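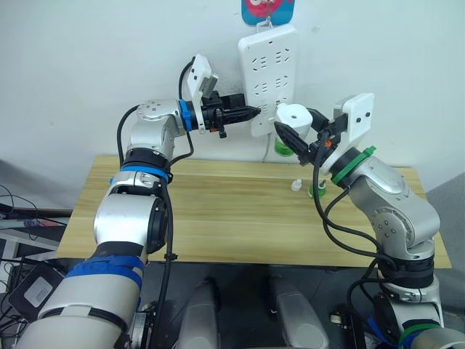 Is the Bellomero bathroom scale worth buying if all you want is to keep an eye on your weight?

It's a good pick for that, as long as you ignore most of the extras and treat the body fat number as a loose guess.

Jun 28, 2021

I've had the Bellomero since April and I've stepped on it pretty much every morning, so I feel ready to talk about it. I paid $78, which made me wince a bit (my old dial scale cost less than a pizza), but I was tired of squinting down at a needle that moved whenever I leaned forward.

Setup was easy. The batteries come in the box, you download the Forivden app, type in your height and age, and step on barefoot. My phone found it on the second try. The screen is big and bright and I can read it without my glasses, hooray! It shows your weight in a couple of seconds and then thinks for a while longer before it gives you the rest: body fat, water, muscle, and something called a "balance score" that I still don't understand.

The weight itself seems solid. I stepped on and off over and over one morning and it never strayed by more than 0.2 pounds. Body fat is another story. It jumped up to 2 percent between breakfast and bedtime on the same day, and I promise I didn't eat that much lasagna. I look at the monthly line now and skip the daily number, and I'm a lot less grumpy for it.

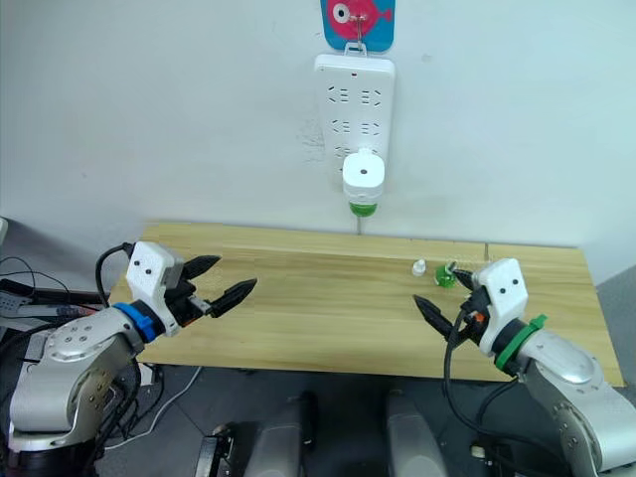

Two arms facing each other across the table.

The app is where I have mixed feelings. The graphs are lovely and you can hide the number completely and only see the trend, a feature I wish every scale had. It stores up to 1000 weigh-ins, so I won't be filling that up any time soon. But oh my gosh, the reminders! Mine told me I was "slipping" after I skipped a weekend. I've been up and down the same 25 pounds most of my adult life and I don't need a scale scolding me. You can turn the messages off, only the switch is buried under Profile, then Goals, then a tiny gear in the corner.

A few little gripes: the glass shows every footprint, it won't read right on my fluffy bath mat, and guest mode kicks you out if you stand there too long.

I also looked at the Moffat, a cheaper one with no app at all. If you hate apps, get that and save the money. I like my trend line too much to switch, so the Bellomero is staying next to the tub with its reminders off. Four stars from me.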